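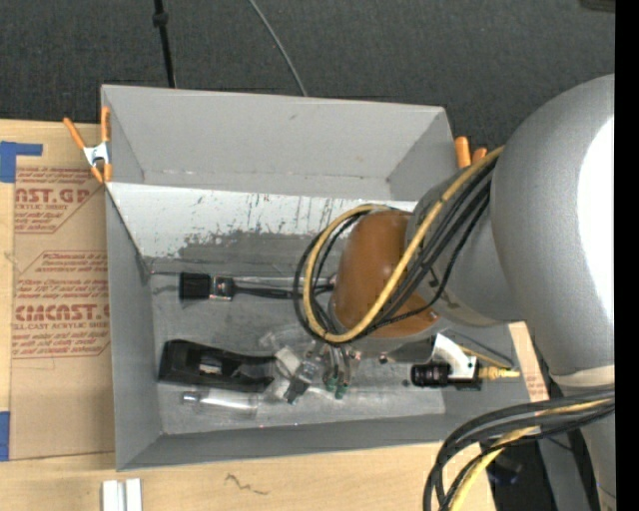 30 April 2019

Dye bench, second go at the walnut. Sanne Timmermans dropped off the Delska fleece yarn this morning (six skeins, already scoured, bless her) and I wanted to get it all in before I lost my nerve, so I skipped the test strip. I know. I KNOW. Don't write it in the margin, Sanne, I can hear you from here.

Weighed everything dry first. 511 grams of yarn, which is more than the label adds up to, so either the scale is off again or Delska are feeling generous. I went with 400 grams of chopped hulls from the Sisholm bag, the ones frozen last fall, and left them to soak while I answered email. Smell is the same as ever, wet leaves and old tea. Then an hour at a bare simmer with the lid half on, strained twice through the old pillowcase, and back in the pot to cool down before the wool went anywhere near it.

No mordant this time! Walnut doesn't need it and I want to see how it sits next to the alum batch. The alum skeins came out a yellower brown than I'd hoped, very pretty in the shade and kind of mustardy by the window, and I'm not sure the Prothero people will go for that. They said "bark," and to me bark is gray-brown, but when I asked which tree I got a very long pause on the phone.

Wool in just before noon. Brought it up slowly, held it for an hour, turned it over with the long spoon maybe more often than I should have (one skein has a bit of fuzz on the outside, my fault, I'll keep it for the sample cards). Then heat off and left it to sit. The color looked nearly black in the pot, but it always does, and I've stopped getting excited at that stage.

Pulled one skein at four to peek. Squeezed it, rinsed it, hung it by the door. Much closer to what I want, a cool brown with just a little gray in it. The ties were too tight again, so there's a pale band where the figure eights were. Looser ties next time, and use the cotton string, the Stelletti stuff grabs.

The other five stay in overnight. If they're too dark I'll call them a second shade and pretend I planned it.

Still to do: half a teaspoon of iron in a jar of the leftover bath, with a short length of scrap yarn, to see how far it shifts. Save the spent hulls for another round, there's plenty left in them. Check the scale against the bag of sugar. Ask Prothero whether June is a real deadline or a polite one.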